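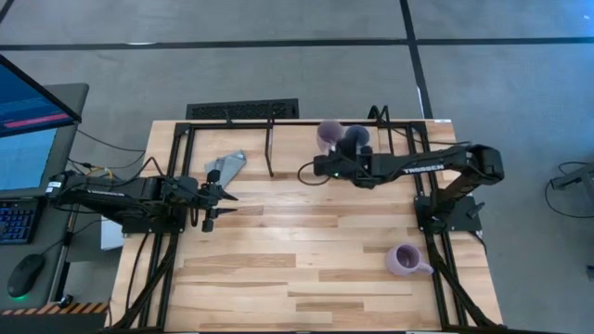

How often does a light butcher-block top need oil?

When water stops beading on it. On a top that gets wiped daily, that has meant every five weeks for me in winter and longer in summer.

Zornmont Bench Log
Thread on pale butcher block: stains, cloths, mugs, oil. Numbers are from my own tops, two of them, in a heated ground-floor room in Tovham.

1/
Pale strip tops show everything. Coffee, tea, the ring from a damp mug foot, pen. A dark walnut top takes the same abuse and you find out a year later. I prefer the pale one for this reason and have stopped arguing about it.

2/
Water test. One teaspoon of water, poured in one spot, 10 minutes, wipe. If the spot is darker than the wood next to it, the finish is gone there. Test near the front edge and near the middle. They wear at different rates and the front edge goes first.

3/
Test the seams too. Between strips the glue line sits flush when the top is new. After a few heating seasons you can feel it with a fingernail. A seam you can feel is a seam that holds water. It needs oil before the faces do.

4/
Cloths. A crumpled gray cloth on a wood top is the normal resting state of a crumpled gray cloth. Dry, it does no harm. Damp, it keeps the wood under it wet for hours and leaves a dull patch in the shape of the folds. I had one of these. Triangular. It took two light sandings to get out.

5/
So: wring, wipe along the strips, second pass with a dry cloth, hang the damp one on a rail. The dry one can stay wherever it lands.

6/
Ceramic mugs. The glazed part is harmless. The foot ring is usually bare clay and usually a bit rough, and it does two things: it wicks a ring of coffee onto the wood and it scratches when slid. Run a thumb around the bottom of yours. If it feels like fine sandpaper, it is fine sandpaper.

7/
Fix for a rough foot: wet 400-grit on a flat surface, twenty turns, rinse. I did the full shelf in one evening. The Văn mugs came smooth from the shop and needed nothing.

8/
A mug lying on its side is easier on the finish than one standing in its own drip, provided it was drained first. It also rolls until the handle stops it. I dry mine on their sides on a rack now, handle down, and put them on the top only when in use.

9/
Reply from the comments, repeated up here for everyone: a lavender glaze will not transfer color to the wood. If you have a purple mark under a purple mug, look at what was in the mug. In the one case I have seen it was blackcurrant.

10/
Fuzzy things. Pompoms, plush, felt pads, the ball off a winter hat. Keep them away for a full day after oiling. Loose fiber sticks in tacky oil and cures in place, and then you have to abrade it out. Colored fiber on a pale top is very visible.

11/
Grain direction matters more than pressure. Wiping across the strips drags grit over every seam. Wiping along them moves it off the end. Same with sanding, same with oil. Stand at the short end if you can reach, otherwise do it in two halves and overlap in the middle.
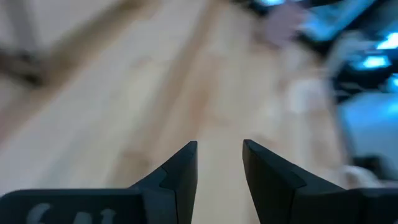
12/ OILING, STEP BY STEP
Clear the top. Vacuum the seams with a brush head. Wipe with a barely damp cloth and leave it overnight.

13/
Sand with 240 by hand, along the grain, only where the water test failed. Feather out a hand's width past the dark spot. Vacuum again. Do not use a tack rag, some leave a residue that blotches.

14/
Oil. I use Barkora, the clear one. Their amber one is fine on oak and turns a pale top the color of weak tea. Pour a little, spread it thin, wait 10 minutes, then wipe off everything that will come off. If the surface still looks wet you have left too much.

15/
3 coats on bare or sanded wood, a day between each. One coat for maintenance. Underside as well, once, when the top is new. A top oiled on one face only will cup. Mine was up at the long edges by the second February and came back down a few months after I did the bottom.

16/
Rags go flat outdoors until stiff, or in a lidded metal can with water. Never bunched in a bin. Oily rags self-heat and this is a real fire risk with drying oils.

17/
Room humidity. I keep a log, one reading an hour when I remember to leave the sensor plugged in. 2,004 readings so far. The top is calm between 40 and 55 percent. Below that the seams open; above that the end grain swells slightly and feels furry. A pan of water near the heater did more than a fourth coat of oil.

18/
Things I tried and dropped: lemon and salt (raises the grain), beeswax alone (white bloom under warm mugs), olive oil (went sticky, smelled), a clear plastic mat (trapped water, left a rectangle).

19/
Someone asked if all this applies to wood floors. The wiping direction does. The oil does not: table oil is too slick underfoot and too soft for shoes. Use a floor product and follow the tin.

20/
Next oiling is due in April. Will post the water test before and after, same two spots.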